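Bringing a school group to a robot open day – what should we expect?
Community help > Visits and outings

Posted by hiltside_parent

Hello all. Our school in Hiltside got an invitation to the open day of Mostora on Tuesday, October 6, 2026. We would come with 30 children, age ten and eleven. The letter says there is a demonstration of hand-held grippers, but it does not say if children may try them, or how long it takes. Has anybody been there? 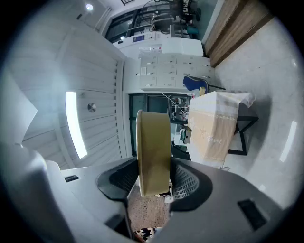
My own worry is the size of the tool for small hands. I went alone to a short preview in April, and the gripper looked rather wide to me. The things they pick up are ordinary, for example a roll of yellow tape held upright between the two black fingers, so I think the children will understand the task quickly. But can a ten-year-old hold such a tool for many minutes? I forgot to ask.

Posted by vultby_bus

Parking is bad. Take the bus.

Posted by Alvarado_evening_class

I visited with my evening class last year, so I can answer a part of this. We were divided into groups, and each group had its own guide. The talk at the beginning was roughly 70 minutes, which is too long for children. Please write to them before and ask for the short version – they were very friendly with us when we asked for changes. 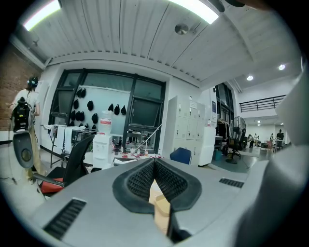 After the talk we could try the gripper one by one, and the waiting was the boring part. I would prepare a small drawing task for those who wait. About the weight I can only say that adults in my class wanted a rest after a few minutes. Ask if a child can use it with both hands.

Also, bring 2 more adults than you think you need. The bus is the 251 and it stops near the entrance, but the way back is from the other side of the street.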